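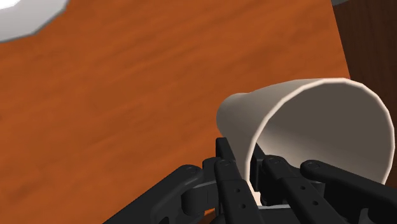 ## Tisar scene pack: wrist view first

I have been running the Tisar kitchen scene pack from Geltex on my desktop since July. It ships a simulated Franka arm, a two-finger gripper, and a cup-and-basin task. My main complaint is the wrist camera. With the fingers on either side of the cup wall, black linkage covers a good part of the mouth, and the rim is visibly faceted. Fine for policy training, poor for contact studies.

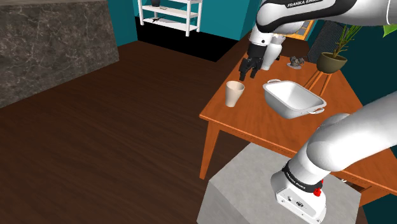 ## Side view

Best of the fixed cameras. Cup, basin, and open fingers are all in view, although the arm hides the near right side of the table. I logged 234 episodes here at 10 Hz. Aivar Stankevičius sent me a config patch that puts each camera on its own clock; without it, two streams drifted.

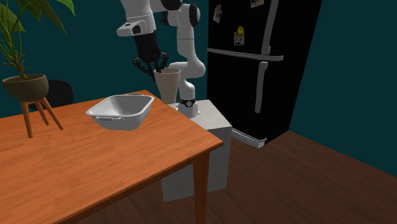 ## Front view

The gripper is at the left rim of the cup, and finger depth is hard to judge from this side. I'd pair it with the wrist stream. Next on my list is the Camargo pack, same task, with a 900-step limit.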